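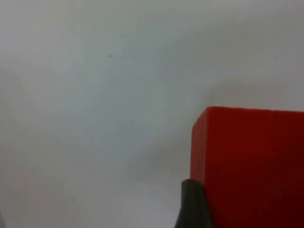

Red cube on the white table, December 28, 2021

I spent most of the week after Christmas sorting out the playroom, and the last thing left was the blocks. We have had the big ones from Novcombe since my son was two. They came in November of that year in a carton that took up half the hallway, and they have been all over the house since then.

The job itself is dull. I tip out a bin, wipe each block with a damp cloth and a little dish soap, and put it on the table until I have a row to carry back. The white table is good for this because it shows up every bit of dirt. There is still one dark speck on it, well away from the red cube. I have not decided if it is a crumb or a mark in the surface – I only noticed it when I looked at the picture.

Red is the color we have the most trouble keeping. The red cubes get used for fire stations, ovens and stop signs, and they end up under the couch. At one point we were down to a single one. My sister found 7 more in a bag in her garage and mailed them back, and the postage cost more than I want to write down.

My neighbor Lumturie Vlachou told me to store them by size and forget about color. I tried it for a month and it works better than what I was doing. Big cubes go in the bottom bin, long pieces in the middle, and anything that rolls goes in a fabric bag on the hook. The bins are the plain Wasus ones with no lids. I had lids before and they never got put back on.

What I still need to do is the puzzle shelf. Two of the boxes have split corners and one of them is missing a piece of sky. I have tape for the corners. I will check behind the radiator for the sky before I give up on it.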